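4.2 Household chores: baskets, bins and the things that go in them

Tidying is the chore we were most excited to try. It has none of the glamour of cooking and little of the precision of folding, and yet it touches almost everything a home robot would have to do well: find an object, pick it up, carry it somewhere, and let go of it in the right place. Our shop-floor tasks at Gratarport (Section 4.1) had fixtures and trays that never moved. The household tasks had whatever people keep in their homes.

We ran 2,269 tidying trials in total, using the Numeck controller with the Hesela grasp planner on top of it. Of these, 996 involved a rigid plastic bin and 1,065 a woven basket. The remaining trials used fabric boxes and are reported separately in Section 4.4, as the sides sagged so much that the success criteria had to be rewritten. A trial counted as a success if every object ended up inside the container and the container was still standing upright on the surface.

Placing objects into a container went very well, and we were delighted by how quickly it got there. After a short period of tuning, the arm could release a sock, a toy block or a rolled towel over the opening with hardly any misses. The harder half of the chore is moving the container itself. A person grabs a basket by the rim without a thought, feels the weave give a little, and tightens up. The planner has to choose a spot on that rim from wrist camera views in which the near parts of the gripper and the far wall of the basket are rarely sharp at the same time.

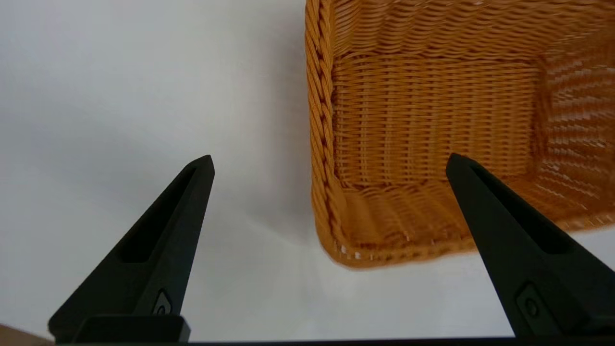
Figure 7. Wrist view with the gripper fingers open and a woven wicker basket on a white surface. The braided rim runs down the left side of the basket.

Wicker turned out to be a wonderful test material. Its texture repeats, so feature matching between consecutive views tends to slip by one strand or more, and the depth estimate along a wall can jump for no visible reason. The rims were much kinder to us. A thick edge stands out from the wall behind it, and once we let Hesela weight rim candidates more heavily than wall candidates, grasps on baskets became far steadier. Getsemaní Meléndez suggested this change after watching a long run of failed wall grasps, and it took only 2 lines in the planner settings.

We also compared approach angles. Coming straight down onto a rim worked best for plastic bins, while baskets did better with a slight tilt, so that one finger could slide down the inner wall before the other closed from outside. The Cortés force limiter was left on throughout. Without it the fingers pressed hard enough to bend thin strands, and we wanted the baskets back in the condition we got them.

Can a machine tidy a living room yet? With known containers and a clear surface, we think it is close, and closer than we expected when the work began. Crowded shelves, lids and baskets filled past the rim are still beyond this setup. Section 4.3 takes up the first of these.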